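June 2022
By Mereana Ngata

The back room in white: pictures from the tidy-up

I promised Ye-rin I'd put up some pictures of the back room before I forgot which corner was which, and then I let it slide for a while, so sorry about that! It's the room behind our workshop at Tavares, the one that has been laundry, office, storage and coat closet all at the same time. Man-sik calls it "the white room" and I can't argue with him. We kept buying white furniture because the furniture we had was white, and now you have to look twice to find where the desk stops and the wall starts.

The plan for the tidy-up was pretty modest. Get the floor clear enough to sweep, give the trash a proper home, and decide what to do about the things that have wheels and therefore never stay where you leave them. Dae-han made a list and taped it inside the closet in the hall, where it was completely safe from being read.

I'll start on the desk side. I'm fond of that desk, with its broad white top and the notch along the front edge where the surface steps in. If you put your chair right at the step you get a place to rest your elbow, and Hae-won swears it was built for left-handed people (she's left-handed, so take that how you like). The tall white unit with all the little holes lives next to it these days. We used to have it by the window end, but it rolls, and a thing that rolls will find its way to whoever was using it last.
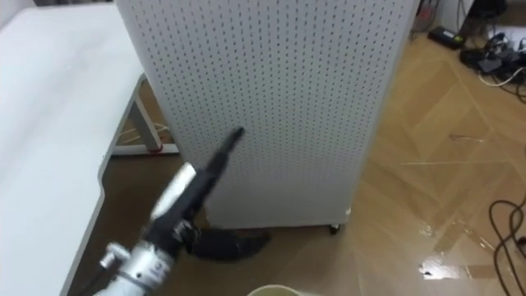 We went back and forth on the gap between the two. Man-sik wanted the desk pushed right up close so nothing could fall down the side. I wanted room for a broom. I won that one, mostly by being the person holding the broom, and I've been pretty smug about it ever since. If you're setting up a small room yourself, leave a gap you can really get into. A narrow one just fills up with pens and dust and the odd sock.

Sweeping took longer than I'd guessed. The wooden floor shows everything, and everything drifts toward the desk legs. My trick is an old T-shirt wrapped over the broom head for the last pass. It gets the fine stuff that the bristles only push around, and then the shirt goes straight in the washer, which is right there!

Speaking of the washer, the other side is where the serious stuff stands: the washing machine, the red extinguisher box with another box stacked on top, the radiator on the wall. None of that was going anywhere, so we worked around it. The smaller things could move, and they did, several times. The cream wastebasket alone had four different homes in one afternoon. First it went by the door, where it got kicked. Then by the nightstand, then under the desk, then back by the door. I've always liked that basket, it's plain and light and you can pick it up by the rim with one hand.
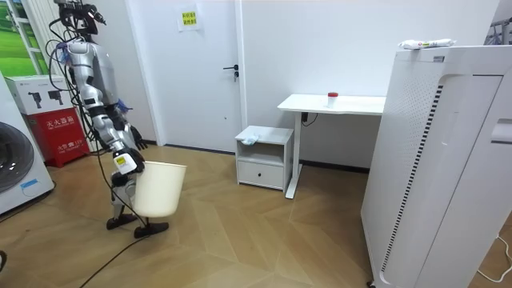

Last changed 12 Jul 2022 (fixed two typos, moved the third picture to the end)

That's the wastebasket off the floor and on the move again, with the low nightstand over in front of the desk and the light blue cloth on top of it. The little cup with the red lid on the desk is one of my favorite things in the whole room and I have no good reason why.

The nightstand was going to be donated. Dae-han had it promised to a friend in Bremville and everything. Then we noticed how handy it is to have a low surface on that side – somewhere to drop a cloth while you're busy, with an open shelf and a drawer for the small stuff – and the friend got a lamp instead. I looked up what a new storage cart would cost and the nice one was $193, so the nightstand can consider itself hired.

What about the cables? I know, I know. Hae-won has a theory about clips along the underside of the desk, and she may be right. It's on the list. It was on the last list too.

My other little project was flat tops. Every tall piece of furniture in this room turns into a shelf the minute you stop looking at it. I clear them all, I feel great, I go get a coffee, and something has landed up there by the time I'm back. The tall white unit is the worst for it, because the top is just the right height to put a thing down and just high enough to forget it. Wrappers, mostly. Ye-rin suggested a plant, on the theory that nobody piles trash on a plant. I'm not so sure about that with this crew.
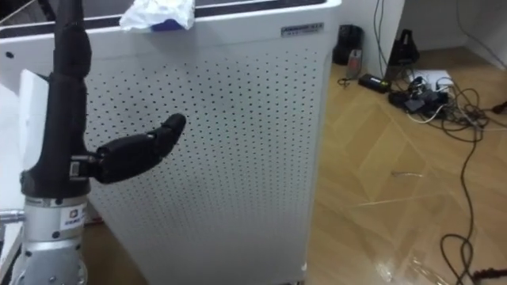
So the new rule is that tops get cleared at the end of the day, and whoever is last out does it. We've kept it up for 19 days, with a few lapses I'm choosing not to write down. The holes in the front panel get their own treatment: a soft brush, top to bottom, then a cloth. Don't go at it with a soaking sponge, you'll only push the dust further in.

Next up is the hallway closet, list and all. If anyone has opinions on hooks versus shelves for coats, please tell me before Dae-han buys hooks.

Recent pages
Hall closet: before we touched it
Man-sik's workbench, sorted by size
Ye-rin's window plants, part two
A free lamp goes to Bremville
Broom, mop or old T-shirt?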